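Home Docs Projects Notes Contact

# Clikville Litter Notes

By Dean Treloar, with Howard Wragg
July
5 min read

A small collection of written notes on how people set up, scoop, top up and deep clean a cat litter box at home. Howard and I started keeping these because we both have cats, we both had strong opinions, and we could never remember whose method was whose! The notes are plain text, free to reuse, and meant for anyone who wants to compare routines or write a better one.

## What's in it

There are 94 notes from 8 homes in Clikville. Each note covers one visit to the box, start to finish, written by the person who did it. Some are two lines long. A few go on for a page and a half, and I love those most of all, because that's where you learn that somebody keeps a dustpan hung on the back of the laundry room door and has done it that way through three cats.

Every note has these fields:

- `home` — a short nickname for the household
- `task` — one of `scoop`, `top_up`, `full_change`, `wash`, `floor`
- `box` — what kind of box it is (open tray, high sided, hooded, with or without a grate)
- `litter` — pellet, clumping clay, wood, paper, or mixed
- `poured_with` — bag, jug, cup, scoop, hands
- `room` — hallway, bathroom, laundry, other
- `notes` — free text, and the whole point of the thing

Leave a field blank if you don't know. We'd much sooner have a blank than a guess.

## About topping up

Top-ups turned out to be my favorite part of the collection. I had always assumed everyone tips the bag straight in, the way I did for years, and got a cloud of dust and a small avalanche in one corner. Plenty of people do. But a good number pour from something small, and once I tried it I never went back.

A paper cup is great for this. It weighs nothing, you can tip it as slowly as you like, and you can get right into the corner where your cat digs. When it goes soft you throw it out and grab another one. Howard uses an old measuring jug and claims it's better (he has a very tidy pour, I'll give him that). 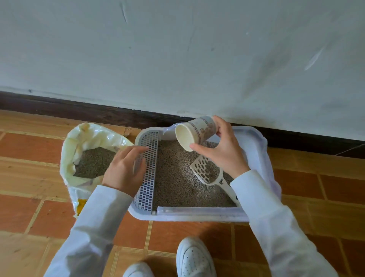 Pellets are more forgiving than clay when you pour them. They roll a little and find their own level, so a few small pours spread across the box will mostly even themselves out. With clay you want to keep low and go slowly, or you'll be tasting it. Either way, scoop first and top up second. A surprising number of the early notes had those two the wrong way around, mine included.

How deep? The notes disagree, and we've left them that way. The Birkett household goes deep because their older cat likes to bury things properly. The Sadero household keeps a thin layer and changes it more often. Both seem to have perfectly happy cats. If you're entering a depth, put it in `notes` and say how you measured it, even if the answer is "up to my first knuckle."

## Boxes and scoops

We ask people to describe the box in their own words as well as picking a type, since the types are pretty rough. A rim that curls inward keeps litter in but makes the scoop catch. A grate is handy for catching pellets off paws, and then you have to wash the grate. Slot size on the scoop matters a lot more than I expected: wide slots suit pellets, and narrow ones are what you want for fine clay.

Where the scoop lives is its own little debate. In the box, on a hook, in a tub next to the box, in a bag under the sink. We have notes for all of them and we don't take sides — well, Howard does, and you can find his views in the `wragg` notes.

## Floors and walls

Tile gets the most praise of any floor in the collection. It sweeps clean and it doesn't mind being mopped. Grout is the weak spot, and an old toothbrush is what most people reach for. If you have baseboards, run a damp cloth along the top edge while you're down there. Dust from pouring settles on it and you don't notice until you move the box.

Please use `floor` for anything you clean outside the box, walls included. We tried having a separate `wall` task and people kept forgetting it existed.

## Known gaps

- Only 2 homes use a hooded box, so don't lean on those notes too hard.
- Almost everything was written by adults with one cat. If you have three cats and one bathroom, please write to us!
- Wood litter is thin on the ground.
- Smell is described in wildly different ways. We left the wording alone because cleaning it up made it worse.
- Note 31 is missing. It was a duplicate of 30 and we didn't want to renumber.

## Using the notes

Open the text file in anything. Fields are separated by a blank line and notes by a row of dashes. There's a small script called Nustix in the same folder that sorts notes by task or by home and prints them to the screen. It was written over one evening and it shows, but it works fine on both of our computers.

You can copy, edit, translate or print any of this. If you quote a note, keep the household nickname with it so the person who wrote it can enjoy being quoted.

## Adding a note

Write it soon after you've washed your hands, while you still remember what you did. Say what you did in the order you did it. Mention anything that annoyed you — a scoop handle that's too short, a bag that won't pour, a corner you can't reach — because those details are what other readers come looking for.

Send it to either of us as plain text. Howard reads them in the morning and I read them after dinner, so you'll usually get a reply the same day, with more questions than you bargained for.

## Changes

- Split `top_up` from `full_change`.
- Added `poured_with` after the jug and cup argument.
- Renamed `surface` to `room`.
- Fixed the Birkett notes, which had the litter type and box type swapped.

Previous Next Back to top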